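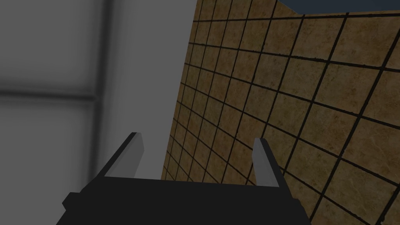 A computer-rendered gripper with a matte black body.

How to Back Up a Picture Folder to an External Drive

Most people keep their pictures in one large folder and never copy it anywhere else. If the computer stops working, the folder goes with it. Setting up a simple backup takes an evening the first time and a few minutes after that.

What you need

An external drive with more than 373 GB free, the cable that came with it, and a copy program. I use Ziltby, but the steps are much the same in any program that can compare two folders.

Step 1. Clean up first. Sort the folder by size and delete the duplicates and failed exports. Empty the trash when you are done.

Step 2. Name your subfolders by year and month, with the year first. The computer will then list them in the right order. Avoid slashes and question marks in names – some drives will not accept them.

Step 3. Plug in the drive and make a new folder on it called Backup. Do not drag files into it by hand.

Step 4. In Ziltby, choose your picture folder on the left and Backup on the right. Click Compare. The first run may be slow.

Step 5. Click Copy. Leave the "delete missing files" box unchecked until you have used the program for a while.

Step 6. Open seven files from the drive, each from a different subfolder. If one will not open, run the compare again with "check contents" turned on.

Step 7. Eject the drive before you unplug it, and store it away from the computer.

Repeat steps 4 to 7 once a month. I start mine after dinner, and it is usually finished before bed. Replace the drive if it starts clicking or drops its connection.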